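Siltier Rotary Accumulation Table – Review
By Neelam Awasthi
20 December 2023

We bought the Siltier in April to replace a straight bench at the end of our small parts line. It takes finished pieces, carries them round, and lets one person pick and sort without walking. 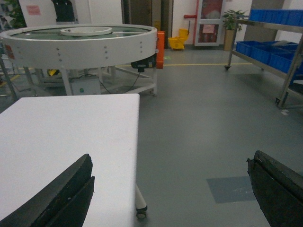
The Siltier with the white side table on casters, mop bucket by the back wall.

The deck is a green disc with a raised white ring in the center. Small items sit in the recess of the ring, and we use it for rejects. Ours runs at 13 turns a minute, slow enough to pick from with both hands. Setup took 35 minutes with two people, most of it spent leveling the feet.

Sorted parts go into blue bins on a steel tube rack. We had looked at the Umdale rack first, but the Onia was 100 dollars less and the bins fit it fine.

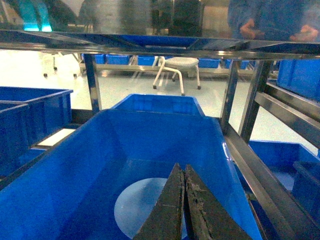 The bins have slanted walls, so you lose a little room at the bottom. They wipe clean quickly. I would still like label holders, which Onia sells separately.

Back to the table. The control box is mounted low on the frame, and you have to bend down for the green button. Our supplier, Thakur, quoted 131 dollars to move it up. We passed.

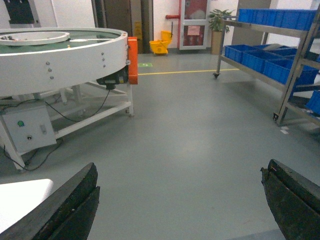

The cables are my other complaint. They hang down under the table and catch the broom – a couple of clips in the box would have fixed that. Noise is low, and the frame doesn't shake with a full deck.

Four out of five. I'd buy it again, with the higher control box ordered from the start.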